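Paying for Treatment: How Families Raise Money for a Sick Child
Health and Community Project, Final Report
Marites Macaraeg and Oliwia Borkowska
26 November 2024

Why we picked this topic

Both of us had shared fundraising appeals online without ever asking what happens next. Does the money arrive in time? Who pays for the trips, the meals, the missed work? We wanted to find out, and we ended up with far more material than we could fit in!

What we did

We read 13 public appeals for children with kidney or liver disease and talked with two parents in Punwood who had run one. We also met Halina Zawadzka, a social worker at the Elard clinic, who was wonderfully patient with our questions (we had a lot of them).
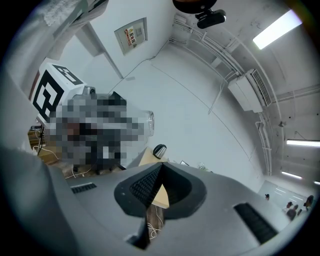
Fig. 1. White room with a light wooden tabletop.

What we learned

The surgery bill gets the headline, but the small costs wear families down. One mother, Jadwiga Kalinowski, kept every receipt from January on. Parking, bus fares and hotel nights near the hospital came to $1,917 – and none of it was covered by her insurance. She let us copy her notebook, and it became the heart of our project.

Appeals that posted regular updates seemed to draw more comments from strangers. We can't say they raised more money, as several pages hid their totals. We would love to look into this properly.

Ms. Zawadzka told us that many parents wait too long to ask for help with forms. Some hospital aid programs take up to two months to answer, so she starts the paperwork at the first meeting.

What we would change

Our group of appeals was small and all in English. Next time we would include the Hilitz area, where families travel farther for care, and start our interviews much earlier.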